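Open day at the Nivholm memory lab in Tranville

By Tia Garside
5/11/24

Nivholm opened its test lab in Tranville to visitors for the second year, and I went along with my colleague Ekua Wumbei. The company makes memory modules for laptops and small desktops. Most of its production is done elsewhere, but the testing, the failure analysis and part of the design work happen in Tranville, in a two-story building behind the bus depot.

We signed in at 9:30 and were put in a group of 14. Visitors got a badge, a pair of heel straps for the static-controlled area and a printed sheet with the route. Phones had to be left in a locker before the first stop and were handed back before the upstairs part of the tour.

The first stop was incoming inspection. Memory chips arrive here on trays and a sample from each batch is checked before anything is soldered. Our guide, an engineer on the validation team, explained that a bad batch is rare but expensive, and that the laptop makers ask for the inspection records when something goes wrong in the field. She showed us a rejected tray. The fault was in the marking on the chips, so there was not much to see.

Next came the heat room. Modules run for 81 hours in closed cabinets at high temperature while a test program writes and reads patterns over and over. It is loud in there and we stayed only a few minutes. Ekua asked why the run was not longer. The answer was that most early failures show up in the first day, and the rest of the time is there to catch the slower ones.

The part I had come for was the module workbench. Nivholm is working on a flat module, called Celo inside the company, that lies against the motherboard and is held down with screws. The usual laptop module goes into a slot at an angle and clicks down. Celo takes up less height, and the traces between processor and memory are shorter, so it should be easier to run at higher speeds. We were allowed to fit one ourselves on a test board. The connector is a thin separate piece between module and board, and it has to sit over two pins before the screws go in. I got it wrong the first time by turning the connector around.

Replacing memory this way takes longer than with a slot. On the other hand, the alternative in many thin laptops is memory soldered to the board, which cannot be replaced at all. The engineers were open about the price: the connector alone costs more than a complete slot does today. They expect that to change if enough laptop makers order it, but they would not give names or dates.

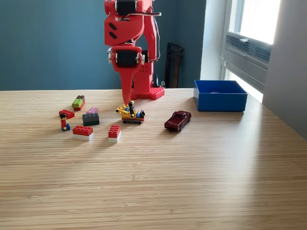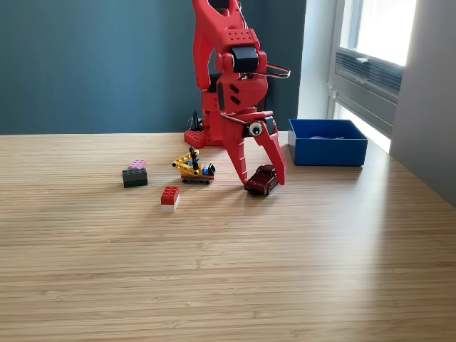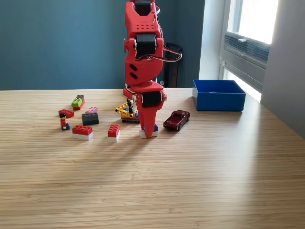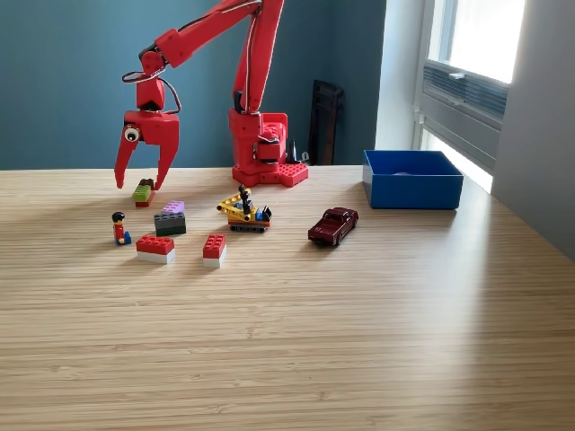
Red robot arm, seen in all four pictures.

After the break there was a talk in the upstairs meeting room by a manager from Theodorakopoulos, a distributor that sells Nivholm modules to repair shops. It was the weakest part of the day. Half of it was a sales presentation, and the slides were hard to read from the back. The useful part was on returns. According to him, many of the modules sent back as faulty pass every test, and the real cause is usually a dirty contact or a module that was never pushed in all the way. He advised shops to clean the contacts and refit the module before filling in a return form.

The question round lasted longer than planned. Someone asked whether memory from different makers can be mixed in one laptop. The short answer was yes, in most cases, but both modules will run at the speed of the slower one. Another visitor wanted to know if the flat modules could be used in an existing laptop with an adapter. They cannot – the space and the mounting holes have to be there from the start.

We also had a quick look at the failure analysis room, through a window. Two people were working at microscopes and the door stayed closed.

Practical points for anyone thinking of going: the tour is free, but you have to register through the Nivholm site, and groups fill up early. Wear closed shoes, or you will not be let into the test area. Parking is limited to 7 spaces for visitors, and the bus is easier. Lunch was sandwiches and coffee. The next open day is planned for December, with the same route and, if it is ready by then, a laptop with a Celo module running in it.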